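Bench cells and small arms > Maintenance > Dual-arm cell: right gripper cable and wrist camera drift

stallau_bench
June, second shift. Looking for opinions before I change the service sheet on our dual-arm tabletop cell. Two arms facing each other across one mat, parallel-jaw grippers, a small camera at each wrist, black fabric enclosure. The cell runs pick and place on mixed household objects.

Symptom: the right wrist camera loses its calibration. After 600 cycles the fingertip position in the wrist view is off by 7 pixels against the stored reference. The left arm holds. Same firmware on both, same mount, same finger type. Screws on the right mount were at spec when I checked them.

My current suspect is the cable at the right gripper. It has a free loop below the wrist, and I think it tugs on the camera housing when the wrist rolls past 50 degrees.

kettlewright
What is the reference? If you are comparing fingertips to camera, you are measuring the fingers as much as the mount. Fingers walk. Pull them, clean the seats, refit, and run the same 600 before you touch anything on the camera side.

stallau_bench
Fingertips at full open, against a stored image. Fair point. I had not separated the two.

Nils_ptfe
I would go after the cable first. A loop that hangs below the gripper will catch on something sooner or later. Route it back along the last link, one tie at the wrist, one behind the elbow, and leave enough slack for full roll. Ten minutes of work.

kettlewright
Ten minutes, and then you have changed two things and learned nothing. Fingers first.

Nils_ptfe
It is a snag hazard whether or not it causes the drift. I am not going to leave one in a running cell for the sake of a clean experiment.

Johanna Haslinger
We keep two cells of this type at Wirside and I write the service sheets for them. Both of you have part of it. Our order is:

1. Power down, arms parked, wait for the joints to settle on their brakes.
2. Mark the cable jacket with a paint pen where it leaves the wrist. If the mark moves over a shift, the cable is pulling.
3. Remove the fingers. Wipe the seats with alcohol. Refit to torque in two passes.
4. Check the camera bracket by hand with the fingers off. Any play you can feel is too much.
5. New reference image, taken at full open and again at half open.

Step 5 matters more than it looks. With one opening width you cannot tell a shifted camera from a shifted finger. With two you usually can, as a finger error tends to show on one side only.

Also check your table clamps. We had a frame creep 2 mm toward one arm, and the calibration on that side went with it.

stallau_bench
Clamps are tight. I went round them at shift change. Will do the paint mark tonight.

dobbin_22
Disagree with 22 replies' worth of advice in the older thread that says to recalibrate every shift. All that does is hide the fault. If it drifts in 600 cycles, something is mechanically loose. Log the offset and let it run until it shows you where.

Johanna Haslinger
Log it, yes. Let it run, no. With a rigid object the jaws will close off center long before anyone reads the log, and then you are buying fingers.

Sầm
Small addition on the lighting. Our wrist view is dim and black fingertips against a black mat are hard to segment. Before blaming hardware, take the reference with the gripper over something pale. A few of our drift reports were just the edge finder picking a different edge.

kettlewright
Seconded. And keep shiny parts out of the reference image. The finger gets mirrored in them and the edge finder will take the reflection if it is the stronger line.

stallau_bench
Results so far. Paint mark on the jacket moved nearly 3 mm over the shift. Fingers off, seats cleaned, refitted. No play in the bracket that I can feel. Offset is smaller after the refit but it is still there, so I am rerouting the cable next and changing nothing else. The Jutcombe cell has the same harness and will get the same check.

Cell overview and one wrist view, for Johanna and Sầm:
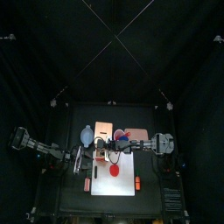
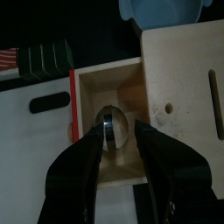 First: both arms over the mat, cable loop under the right gripper. Second: wrist view, fingers either side of the metallic egg.

Nils_ptfe
That loop reaches the cutting board. Tie it back.

kettlewright
Agreed on the loop, now that the fingers are done. For the reference, do not use the second view. The left finger shows up in the egg as a dark band. Plain pale surface, empty jaws.

stallau_bench
Understood. Two ties going on now, then 600 cycles with the log running. I will post both offsets, full open and half open.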